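Small Household Changes for Better Sleep When You Are Alone With Children

by Dorottya Dudás

I am raising two children alone, and for a long time I went to bed after midnight with the kitchen still waiting for me. These are the habits which helped me to sleep more.

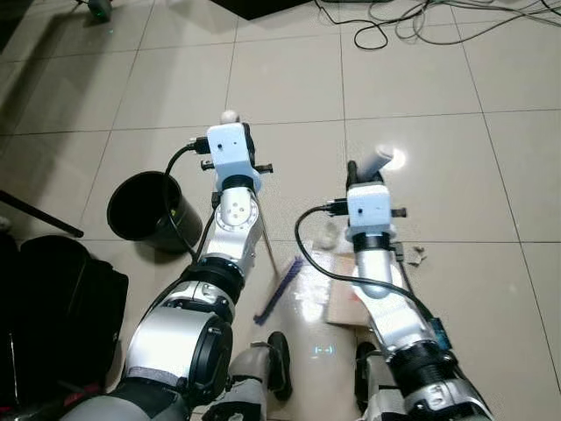

Begin with the evening, not with the morning. I put a limit on housework at ten minutes after the children are in bed, with the kitchen timer. When it rings, I stop, even if there are plates in the sink. They can soak until breakfast.

Make the breakfast table before dinner is finished. The children can put out their own bowls while the pasta is boiling.

Do not start the washing machine after 19:00. I did this for years, and then I had to stay awake for hanging the clothes.

Keep one set of clean sheets inside a pillowcase near the child's bed. If there is an accident in the night, you change everything with a small lamp and go back to sleep quickly.

The telephone charges in the kitchen. For waking up I bought a simple alarm clock, and I turn its face to the wall so I do not calculate the hours which are left.

Bedroom air should be cool. In January I open the window wide for a few minutes before bed and close it again, and I give the children an extra blanket.

If your sleep is bad for many weeks, or you do not feel safe at home, please speak with your doctor. Mine was kinder than I expected, and she gave me the number of a local support group for mothers.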